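Zaneck Cedar Oil Clothes Moth Spray, 30 oz

Plant-based spray for wool, closets and storage areas. Kills adult clothes moths and larvae on contact. Leaves a light cedar scent that fades within a day.

WHERE TO USE IT
Closet interiors, dresser drawers, wool rugs, upholstered furniture, garment bags, baseboards, and the gap between carpet edge and wall. Suitable for rooms with sliding or folding doors where air movement is low. 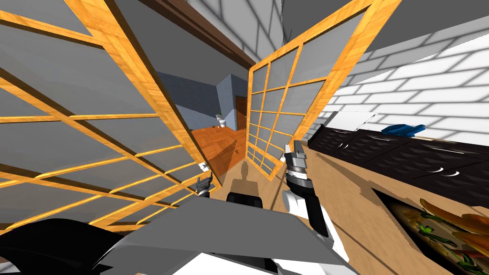
Product notes by Malsha Siriwardena
Updated Saturday, March 15, 2025

Clothes moth larvae feed on wool, silk, fur and feathers. Adults do not feed. A spray that only reaches flying moths leaves the source in place, so treatment starts with the fabric and the dark edges of the storage area.

DIRECTIONS
Empty the closet or drawer. Vacuum all seams, corners and shelf undersides, then discard the vacuum bag outdoors. Shake the bottle. Hold the nozzle 14 inches from the surface and spray until lightly damp. Let dry with the door open before putting clothes back. Repeat weekly for 3 weeks. Launder or dry clean garments before storing them.

Test on a hidden area first. Do not use on silk, suede, leather or unsealed paper. Do not spray near open flame.

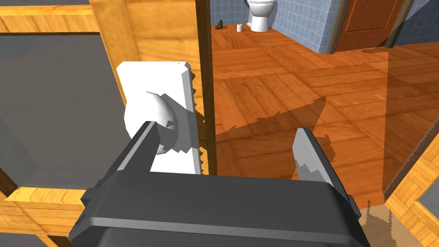

White part with domed face

COVERAGE AND STORAGE
One bottle treats 80 square feet of flat surface. Rugs with a deep pile need more. Store upright below 100°F, out of direct sun. Cloudiness at low temperatures is normal and clears when the bottle warms up.

The spray can be used together with Zaneck cedar balls. The balls repel adults in closed containers but do not kill an existing infestation. Sand lightly when the scent weakens.
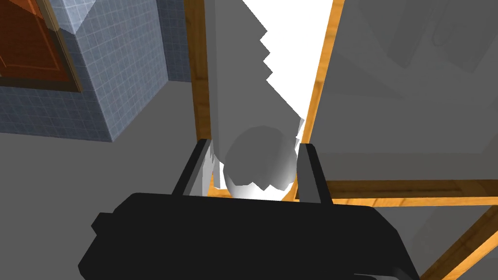

Lindsay Pearce writes: Used this on a wool rug that had bare patches along the couch side. The second treatment took care of the larvae, but I had to do the underside too, and the directions should say so. The smell was stronger than I expected on the first day.

Reply from Zaneck: For rugs, treat both faces and the floor beneath. Sealed wood floors should be wiped dry after treatment.
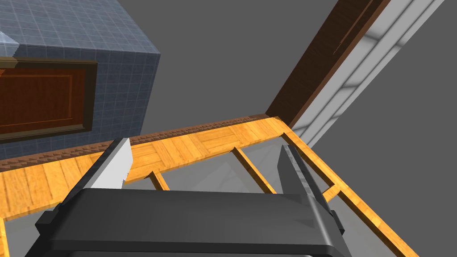 Wood surface with short planks at alternating angles

INGREDIENTS
Active: cedarwood oil. Other: water, plant-derived emulsifier, vegetable glycerin.

SHIPPING
Ships by ground only. Orders are packed at our Dronville warehouse. Unopened bottles may be returned within 30 days.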